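Week seven of the hand-held sessions
27/09/2019

I have been recording demonstrations for the Bruvholm project since winter, and people keep asking what I do all day. Mostly I pick things up and put them down again.

We started with remote control. I sat at a desk with two levers and a screen and drove the arms at Tarnudeo's workshop. It works, but it is slow. A sock took me 39 seconds on a good day. There is a small delay between your hand and the arm, and you learn to wait for it. After an hour my shoulders were up near my ears.

The hand-held grippers are quicker. You hold one in each hand, squeeze to close the fingers, and do the job the way you would with your own hands, more or less. The camera on each one records what the fingers are near and how they move. Later the recordings go into training, and the arm is supposed to work out the rest. I don't do that part. Thanasis Bakalis does, and he sends back a list of the ones he can't use.

His list has changed how I work. I used to hurry the approach and slow down for the grasp. He wants one steady speed. I also used to nudge a thing with one finger to straighten it before picking it up. He left those in at first, then found the arm nudging everything, including things that were already straight. So no nudging now unless the task calls for it.

I have done 1,645 recordings so far. Of those, 515 are small soft things: hair ties, ribbons, cloth straps. They are harder than cups. A cup is the same shape every time you go back to it. A scrunchie has no proper edge, and if you close the fingers on the ruffle you get a bit of fabric and the rest swings. I go for the thickest part and come in from above.

Tidying sets are my favourite colour-wise, and the most annoying to record. Beads roll, and watch straps flip over when you let go. 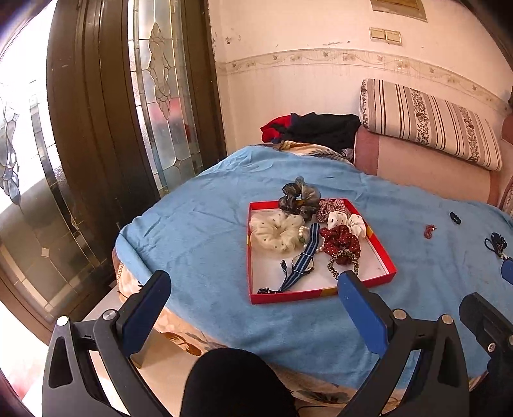

Ourania Andreadis wrote in after my last post to say she had gone back to remote control for the fiddly jobs, because with the hand-held ones she kept making wrist turns that her arm couldn't copy. She would sooner be slow and have every recording usable.

I can see the point. I get caught by the wrist turns too, and Thanasis marks them "no reach" on the list. What has helped me is moving my feet. If I step to the side first, the wrist stays in a range the arm can manage.

Thin hair ties are next, then folding until December. I have asked for a higher table.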